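Grilten Community Workshop
Paper and Board Skills, Sheet 32

Bending Thin Sheet Material into a Smooth Arch

Rounded arches are used throughout the display program at Grilten: for model tunnels, for puppet stage fronts, and for the curved backs of tabletop signs. A well-made arch has an even curve and no crease at the top. The method set out on this page applies to thin card, thin plastic sheet, and light veneer. It should not be used for corrugated board, which folds along its channels.

Materials and tools

One sheet of thin, flexible material
A steel ruler and a pencil
A cardboard mailing tube, 50 millimeters across or wider
Low-tack tape
A base board with two parallel slots or two strips of stop molding
A soft, dry cloth

Members may take sheet from the Byun rack without signing for it. Colored stock in the Gravix drawers is reserved for classes.

Finding the grain

Most card and all veneer will bend more willingly in one direction than in the other. Hold the sheet flat on both palms and let the ends droop, then turn it a quarter turn and repeat. The direction that droops further is the direction in which the sheet should be curved. On veneer, the streaks of the grain should run up one leg of the arch and down the other only if the sheet is thin enough to bend that way without cracking. Test an offcut first.

Cutting to length

For a half-round arch, multiply the width of the opening by 1.57. Add the height of the two straight legs, then add the depth of the slots. An opening of 100 millimeters with no legs therefore needs 157 millimeters of sheet before the slot allowance. Mark the center line lightly on the inside face.

Forming the curve

1. Wipe both faces of the sheet. Grit trapped under the tube will leave a dent.
2. Lay the sheet over the tube with the center line at the top.
3. Draw both ends down together, slowly, and hold for a count of ten.
4. Release the sheet and check the curve from the side. Repeat with a narrower tube if it springs back too far.
5. Bring the two lower edges toward each other by pressing inward on both sides at the same height. Unequal pressure moves the crown off center.
6. Lower the edges into the slots and tape them on the inside.

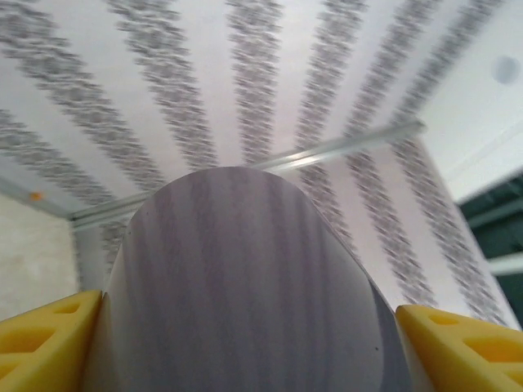
Page last changed: August, revision 48

A pale gray sheet with faint streaks shows the shape to aim for: a rounded top, with pressure applied low on both sides. A plain or boldly striped background is equally suitable for checking the outline — view the arch at eye level and compare the left shoulder with the right.

Correcting common faults

A flat top means the lower edges are too far apart. Move them inward in small steps. A pointed top usually means the sheet has creased, and a creased sheet should be replaced. If one leg leans, lift both edges out of the slots and begin again from step 5.

Leave the taped arch on its base overnight before trimming or painting. Finished pieces for the Grirnatlow display should be labeled on the inside face and placed on the lower shelf.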